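Unit 4: Robbery at Commercial Premises
Scene Response, Evidence and File Preparation
Course handout, Lunton Centre for Police Studies

Read before the Thursday seminar. The worked case (section 5) will be discussed in class and you should bring a completed copy of the timeline sheet.

1. What has to be proved

Under section 8 of the Theft Act 1968, a person is guilty of robbery if he steals and, immediately before or at the time of doing so, and in order to do so, uses force on any person or puts or seeks to put any person in fear of being then and there subjected to force.

Three points cause most of the difficulty in student files.

First, there must be a theft. If any element of theft is missing, the robbery fails with it. An honest belief in a legal right to the property is a defence to theft and therefore to robbery, even where the method used to get the property was plainly unlawful. Other charges may still be open.

Second, the force must be used in order to steal. Force used for some other purpose, followed by an opportunist taking, is an assault and a theft. Witness statements should record what was said and done before the property was touched.

Third, timing. The courts have treated appropriation as capable of continuing for a short while, so force used to get away with the goods may be enough. It remains a question of fact. Do not write "during the robbery" in a statement where the witness can give the order of events.

Assault with intent to rob is a separate offence under section 8(2). It is the usual charge where force was used and nothing was taken.

2. Initial attendance

The first officer at the scene has the following duties, in this order unless circumstances prevent it:

Preservation of life. Check for injured persons and call for medical help.
Safety. Establish whether the suspects have left and whether weapons were seen.
First description. Obtain a short account from one witness and circulate it by radio: number of suspects, clothing, direction, vehicle.
Scene. Close the premises and set a single approach path.
Log. Start the scene log and record the time of every entry and exit.

The first description is a disclosable record. It must be noted in the words used by the witness. If it differs from the later statement, the difference is dealt with in the later statement and the note is left as it is.

Witnesses should be kept apart as far as the building allows. Where this cannot be done, record who sat with whom and for how long. Shop staff will often have talked to each other before police arrive, and the fact should be noted and the staff asked about it.

3. Physical evidence

Commercial premises are poor scenes for fingerprints on public surfaces. Doors, counters and card terminals carry marks from a large number of customers. Attention should go to places the public does not normally reach: the inside of a till drawer, the staff side of a counter, a stockroom door, the upper face of a safe.

Items left by suspects take priority over everything else. Bags, gloves, cable ties, tape and drink containers should be photographed in place with and without a scale, then packaged separately. Tape must not be unrolled or flattened at the scene.

Packaging, in summary:

Dry clothing: paper sack, folded over twice and sealed.
Wet or bloodstained clothing: to be dried under controlled conditions before final packaging.
Knives: rigid tube, with a hazard label.
Tape: left in its recovered form, in a rigid box.
Paper demand notes: card-backed envelope. Nothing is to be written on the envelope once the note is inside. 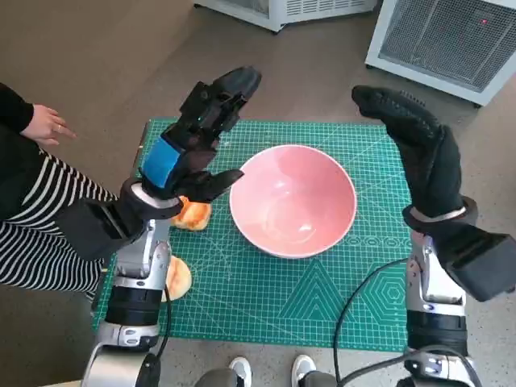
4. Continuity

Each exhibit carries the initials of the person who found it and a sequential number. The person who finds it produces it. An exhibit seized by one officer and labelled by another is a common cause of late enquiries from the reviewing lawyer.

The continuity record must account for every movement between seizure and court. Overnight storage in a desk, locker or vehicle counts as a movement and must be shown. If a seal is broken for examination, the old seal stays with the exhibit and the new seal number is entered on the record.

5. Worked case: the Cetlow premises

Pridavico is a wholesale tobacco and confectionery business with a trade counter at Cetlow. At closing time two men came in by the customer door. One stood at the door. The other went behind the counter, pushed the cashier against a shelf and took a cash bag containing £755. Both left on foot towards Skyrme Road. The cashier had a bruised elbow.

Material available:

Internal CCTV, two cameras, no sound. The clock ran 11 minutes fast.
CCTV from a bus, which passed the end of Skyrme Road.
Statements from the cashier and one customer.
A strip of adhesive tape found on the floor on the staff side of the counter.
Till record showing the last sale.

Points to note. The clock error must be proved by the person who checked it against a reliable source, in a statement giving both times. It is not enough for the officer in the case to state the correction in the summary. The downloaded footage must not be altered to show the right time. The correction appears in the timeline.

The tape produced a partial profile. The customer's statement puts the second man at the door throughout. He is charged as a party to a joint enterprise, and the prosecution must show that he intended to assist or encourage the offence. His position, the time he stood there and his departure with the other man are all relevant. The file as first submitted did not address any of these.

Page 49 of the bundle is the cashier's statement. Compare it with the radio log entry on the facing page. The log has "grabbed the bag and shoved her". The statement has the push first. Consider how this should have been handled with the witness, and what the defence would make of it if it were left alone.

6. Identification

Where a suspect is known and available and identity is disputed, Code D of PACE governs the procedure. A video identification is normally offered first. Officers involved in the investigation take no part in running it.

Recognition from CCTV by an officer who knows the suspect needs the same care. Record the circumstances of the viewing, what the officer was told beforehand, what features prompted the recognition, and any words of doubt. A viewing on a shared screen in a busy office, with comments being made, has little value.

7. Preparation for the seminar

Complete the timeline sheet for the Cetlow case using corrected times only. Show the source of each entry in the right-hand column.

Draft the two charges you would put forward for the man at the door, with one alternative.

Write a short action list, no more than one side, of outstanding enquiries. Mark those that should be finished before a charging decision is sought.

Reading: Theft Act 1968, sections 1 to 8; PACE Code D, the part dealing with identification by witnesses; the continuity chapter in the course reader.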